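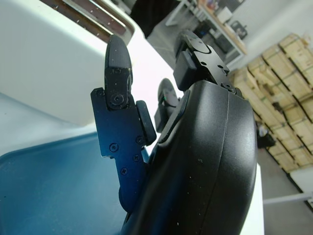
View from the wrist camera, hand over the blue tray

Wrist camera sees mostly hand. Do I throw out my demos?

Posted by Radoslava Šimko, April 5, 2025
Tags: imitation learning, wrist camera, data collection

I have been collecting demonstrations for a pick-and-place task and I have reached the stage where I look at my own data, which I understand is traditionally done first.

Setup: one arm, a three-finger hand, a small camera mounted at the wrist, plus a fixed camera on a pole that looks down at the table. The job is to take small parts out of a blue tray and put them in a fixture. I drive the arm by hand with a leader arm and record both cameras and the joint positions. The recording software is Dondach, which is fine once you stop reading its manual.

So far I have 1,775 demonstrations. I was pleased with that number until I opened the wrist video full size. Look at the still at the top. The palm takes up most of the right side and the middle. The first finger covers a good part of what remains. The tray gets the lower left corner, and the upper left is a lovely study of a white appliance that has no part in the task. There is also a workbench and a stack of crates back there, so if anyone wants a policy that recognizes crates, write to me.

The camera is tilted relative to the hand as well. I set it that way in August to clear a cable, and the cable has since been moved.

My test policy gets the part 2 times out of 50. Both times it looked surprised.

What I would like to know:

Is wrist video like this worth anything for training, or should I drop it and use only the pole camera? If I move the camera, are the old demos garbage? And does the background matter? The crates will leave at some point and I would rather not find out the policy was steering by them.

I do have the joint data for everything, and it looks clean.

Ctibor Lukáč

Don't delete anything yet. Disk is cheap and you have already paid for the recordings with your wrists.

Seeing a lot of the hand is not a fault by itself. A wrist camera is supposed to see fingers. The view of the fingertips against the part is the one thing the pole camera can't give you, because at the moment of the grasp the hand is in its way. What you need to check is whether the part and the fingertips are both visible during the last bit of the approach. One still won't tell you. In your picture the fingers point up and the tray is down in the corner, so I can't say where the part would show up when you close on it, and I wouldn't trust anyone who claims they can.

So do this. Pick 50 episodes at random, and I mean at random, since everyone's favorites are the pretty ones. Step each one back from the moment the fingers start closing and write down whether you, a person with eyes, could tell where the part is from the wrist video alone. If you can in most of them, keep the camera where it is and look for your problem elsewhere. If you can't, the network can't either, and more demos of the same palm will teach it a great deal about the palm.

On moving the camera: the old demos aren't garbage, but don't mix them in silently. Give the new mount its own label in the metadata. Then train three ways: pole camera only on everything, both cameras on the new set only, and both cameras on everything. Run the same test on each, same starting positions, same light. I did this at Prerkavlow after a mount slipped and we kept the old set for the pole view and the joints. The old wrist video we dropped, with a small ceremony.

The tilt doesn't matter to the network as long as it never changes. It matters to you, because you will be squinting sideways at it for months. Fix it when you move the mount, and then put a paint mark across the joint so you can tell if it shifts.

Background: yes, it matters. Your appliance and your crates are bright and sharp and always there, which makes them excellent landmarks for a lazy learner. Crop what you can. For the rest, hang a sheet behind the table for some of the sessions and leave it off for others. Random crops and brightness changes in training help too, but I'd take the sheet first.

One more thing. 2 out of 50 with that much data smells like something besides the camera. Check that video and joint data line up in time. Wave the hand once, sharply, at the start of an episode and see whether the picture and the numbers agree on when it happened. Ours were off by enough to miss every part by a finger's width, and we blamed the lens for weeks.

Čestmír Danko

just use a wider lens

Dagmar Lukáč

A wider lens will get you more tray and also more crates. I tried one on a Sandano mount. It was an improvement, but the parts came out smaller in the picture and after resizing to the training resolution ours were a smudge. If you go that way, look at the video at the size the network gets, because full size flatters everything.

I'd move the camera outward first, away from the palm, even on a printed bracket. Check the whole range of the wrist before you tighten it. My first bracket was perfect until the arm folded, at which point I had a two-part bracket.

Also dust the hand. There are pale specks all over that palm housing. They won't hurt your policy as far as I know, but if it's on the palm I'd look at the lens too.

Radoslava Šimko

Did the wave test. The video is late. I am not going to say by how much in public.

I went through the 50 episodes too, and could find the part in 68 percent of them, so the camera is guilty of something but not of everything. Shifting timestamps on the old set now, and the new bracket is printing. The sheet is up. It has flowers on it, which I suppose I will have to vary.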